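Cuidado ordinario de los suelos con acabado de tablas en las salas de uso común

Guía para usuarios y personal de apoyo -- Servicio de Mantenimiento Interior, centro Jastasstead

La presente guía describe el procedimiento para recoger, barrer y fregar los suelos de tablas en las salas de uso común. Se aplica a las estancias de la planta baja y a la sala de actividades del primer piso. Las escaleras y los vestuarios se rigen por instrucciones propias.

Material necesario

Una mopa de microfibra seca y otra para el fregado.
Un cubo con escurridor.
Jabón neutro para suelos, en la dilución indicada en su etiqueta.
Un cepillo de cerdas blandas para los rincones.
Bolsas de recogida y una caja para objetos olvidados.

El material se guarda en el armario 323. La llave se solicita en conserjería y se devuelve al terminar.

Paso 1. Despejar el suelo

Antes de barrer deben retirarse los objetos que descansen sobre las tablas. Las bolsas y prendas de los usuarios se colocan en los bancos. Si la persona propietaria se encuentra en la sala, se le pedirá que las retire ella misma. Los objetos sin dueño conocido pasan a la caja, con una nota en la que consten la sala y la hora.

Las sillas se levantan para moverlas. No se arrastran en ningún caso, ni siquiera las que llevan fieltro en las patas, que a menudo retiene arenilla.

Paso 2. Barrer en el sentido de la tabla

La mopa seca se pasa siguiendo la dirección de las tablas, desde la pared opuesta a la puerta hacia la salida. En los suelos que combinan tonos distintos el polvo claro pasa inadvertido sobre las tablas de color tostado y destaca en las oscuras; conviene revisar la superficie agachándose y mirando a contraluz. 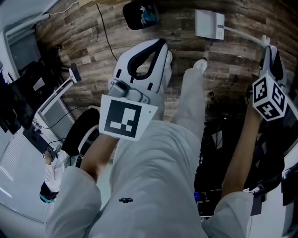

Última modificación de esta página: 8 de octubre de 2026

El dibujo de tablas en marrón, tostado y gris oscuro parduzco requiere una segunda pasada en las zonas donde se trabaja cerca del suelo. El calzado de suela blanca o clara no exime de limpiarse en el felpudo de la entrada.

Paso 3. Fregar con poca agua

La mopa debe quedar bien escurrida -- no ha de gotear al levantarla del cubo. Se friega por tramos de pocas tablas y se cambia el agua en cuanto se enturbie. No se emplearán lejía, amoniaco, ceras ni vaporetas. Las marcas de goma se frotan con un paño húmedo y una gota de jabón, sin estropajo.

Paso 4. Secado y reapertura

Se abrirán las ventanas y se colocará la señal de suelo mojado en la puerta. La sala permanecerá cerrada hasta que la superficie esté seca al tacto, también junto a los rodapiés. Después se reponen las sillas y se anota la limpieza en la hoja de control.

Incidencias

Las tablas levantadas, las juntas abiertas y las manchas que no cedan se comunicarán a Cristóbal Sosa, en la extensión 550, indicando la sala y la pared más próxima. No debe intentarse la reparación con adhesivos.

Las consultas sobre productos autorizados corresponden a Bergþóra Laxdal, extensión 1344. La lista vigente se aprobó en junio y está disponible en conserjería.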